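Home » Reviews » Workshop and craft » Reltow foam boards, pale yellow

Reltow foam boards, pale yellow: my opinion after one winter
By Jolien Willems, February 2023

I bought a pack of these boards in September, when I decided to make new drawer dividers and a small model of our hallway before we paint it. The pack has 24 boards and I have used more than half of them, so I think I can say something useful now. I paid for them myself at the Cuypers shop in Lesirside.

First the color. On the website it is called "butter" and I expected something strong, like a school bus. In my house it is much softer, a pale yellow that goes nearly to cream in the evening. I like it, but if you need a yellow that people notice from the other side of the room, please order one board first and look at it in your own light. Next to a window, one half of a board can seem almost white and the other half warm. I went back to the shop to ask if I had a mixed pack. The man put two boards next to each other on the counter, and they were the same.

The surface is smooth and matte. For me this is the best point. I have used the Clolley boards before, and they have a shine which makes every pencil line difficult to see under a lamp. With the Reltow I can draw a line with a normal HB pencil, see it well, and remove it later with a soft eraser. You must be gentle. If you rub hard, the place becomes a little polished and then it catches the light differently from the rest.

The matte surface has also a bad side, and it is the dirt. Every finger with graphite or glue on it leaves a spot, and on such a light color you find a small spot immediately, also when it is no bigger than a lentil. I wash my hands more often now than when I cook. A dry cloth helps for dust, but a damp cloth I don't recommend, it made the mark wider on the board where I tried it.
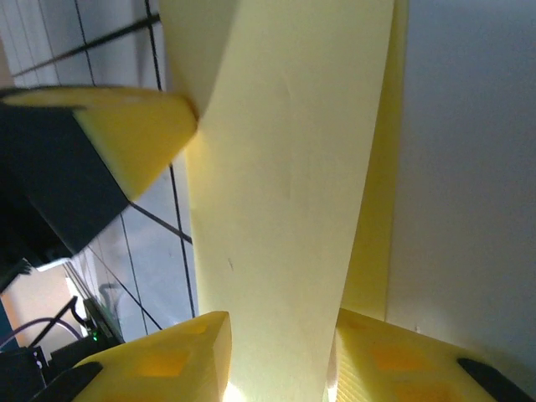
Cutting is easy if the knife is new. I make three light passes with a steel ruler and the edge comes out clean. When I was lazy and tried to do it in one pass, the bottom side tore. Cutting a corner at an angle is more difficult than a straight line, and I advise to start from the outside of the corner and go in. I also cut some long pieces that become narrow at one end, for the stairs of the model, and there the board is weaker than I hoped. Two of them bent at the thin end while I was carrying them to the other room. Since then I cut the narrow pieces last and keep them flat under a book.

For the drawer dividers I had no such problem. They are short and wide, they stand straight, and after four months of spoons and tape rolls they did not move. I glued them with ordinary white glue. It takes a long time to dry, I would leave it the whole night. A glue gun works too, but keep it on the low setting. On high it makes a dent.

One thing that disappointed me is the package. The boards come in thin plastic film with no card at the back, and the two outside boards of my pack arrived with soft corners. I could still use them, because I needed small pieces anyway, but a person who needs the full size would be angry, and with reason. I wrote an e-mail to Reltow and received a polite answer after 2 weeks with an offer of one free pack. I did not take the offer until now, my cupboard is full.

The price was 40 euros for the pack. It is more than Clolley asks, and if you make things for children, who will paint over everything, I don't see why you should pay it. For a model that stays on the shelf, or for something inside a drawer that you open every day, I find it correct.

Good: matte surface, clean cut, soft color, takes pencil well
Less good: shows every spot, weak in narrow pieces, poor package
Would I buy again: yes, but in the shop, where I can look at the corners

Next I want to try the gray ones from the same series for the kitchen part of the model. If somebody has used them with spray paint, please write in the comments which paint it was and if the edges survived.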